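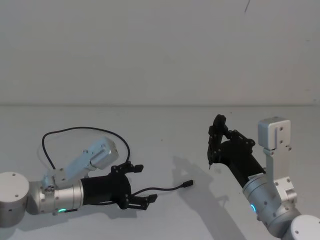 July, late. Feet hurt. Writing this quick before I fall asleep on top of it.

Cable day, finally. The big tin from the move to Fliltberg, everything knotted into one lump. Took till 5 just to get it apart. Found the charger for the old Brerkon radio, which I threw out in the spring of course. Kept the charger anyway. Why.

The thin black USB one is the real puzzle. Doesn't go with the phone, doesn't go with the lamp. Otakar Sokol thinks it came with the Doston scanner but he thinks everything came with the Doston scanner. Left it out on the table so I'd have to deal with it. Did not deal with it. 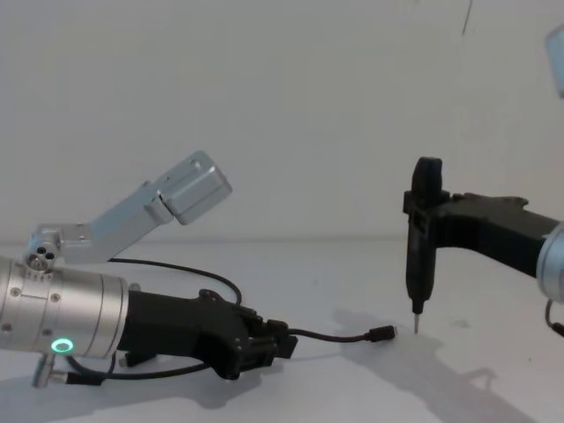
Mystery cable, small black plug, still no home.

Rest of the day — phone call with the landlord, 13 minutes on hold, then he picks up and says call tommorow. Bread was stale. Ate it. Posted the parcel to Murín, need to find the reciept or I won't get the money back.

Must buy: velcro ties (pack of 50 is plenty), masking tape for labels, a pen that works. If I label them now I won't do this again next summer. Said that last summer too.

Window open, someone's dog going off down the street. Alarm set. Ask Otakar about the scanner box, he might still have it in the shed.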